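The Names on the North Wall

27/10/2023

By Moushumi Gunawardena

The town of Simard has had a war memorial since shortly after the First World War. It is a low granite wall on the east side of the courthouse lawn, with a flagpole behind it and two benches that face the street. For most of its life it carried 163 names. By next year, if the county finishes what it has started, it will carry more.

The question of who belongs on the wall has come up before. It came up after Korea, when a family asked that a son who died in a training accident in Georgia be added, and the county said no. It came up again in the 1980s over two men who had come home from Vietnam and died of their wounds years later. The rule then was that a name went up only if the person had been killed in action and had been living inside the county line when he enlisted. The rule was never written down in one place. Clerks passed it along to the clerks who followed them.

What changed was a box of paper. When the old records office on Gradisex Street was emptied for roof repairs in January, staff found a set of draft registration ledgers and a bundle of letters from families, most of them from 1944 to 1953. The ledgers listed 609 men who had left the county for service. Some of the letters asked, politely, why a brother or a husband had been left off the wall. Few of them had an answer clipped to them.

The county hired a small archive firm, Gosix, to go through the box and check each name against federal casualty lists, church registers and cemetery records. The work took most of the spring and summer. A dead man's hometown can be listed three different ways on three different forms. Farm boys from the Sunier valley often gave the nearest rail stop as their address, and the nearest rail stop was across the line in the next county. Under the old rule, that was enough to keep them off.
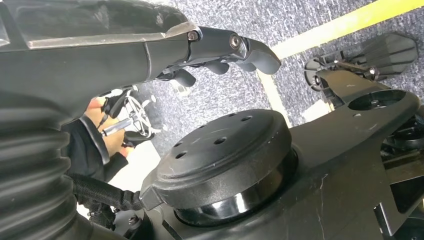

Several of the valley families had stopped asking decades ago. One woman, now in her eighties, keeps her uncle's Purple Heart in a kitchen drawer along with the telegram. He was killed near Metz in the fall of 1944. She was a small child at the time and remembers her grandmother walking out to the barn and staying there until dark. The family went to the courthouse every Memorial Day anyway and stood at the back.

Not everyone in Simard agrees that the wall should be changed. The local veterans' post is split. Some of the older members say the wall means something because the standard was strict, and that opening it to training deaths and illness would turn it into a general roll of service. A few have said they would accept the valley names but nothing beyond that. Others point out that a man who died of pneumonia in a camp in Louisiana was under orders just as much as a man who died on a beach – and that his mother got the same kind of telegram.

The county has settled on a middle course for now. Anyone who died on active duty and whose family home was in the county or the Sunier valley will be eligible. Deaths after discharge will be looked at one by one, and families have 100 days to send in papers. The new names will go on the north end of the wall, which was left blank when it was built. They will be cut in the same plain capitals as the old ones, with no rank and no branch.

There is also the matter of cost. The stonecutter charges $400 for setup each time he brings his equipment to the lawn, and a price per letter after that, so the county wants to do the carving in one visit. The frost makes it hard to work on granite outdoors past the middle of November, and that pushes the job to spring.

Until then a typed list hangs inside the courthouse door, next to the tax office window. People stop to read it on their way to pay their bills. Corrections have been written on it in pencil, mostly to the spelling of last names. The clerk copies them down each Friday's close of business and sends them on to Gosix.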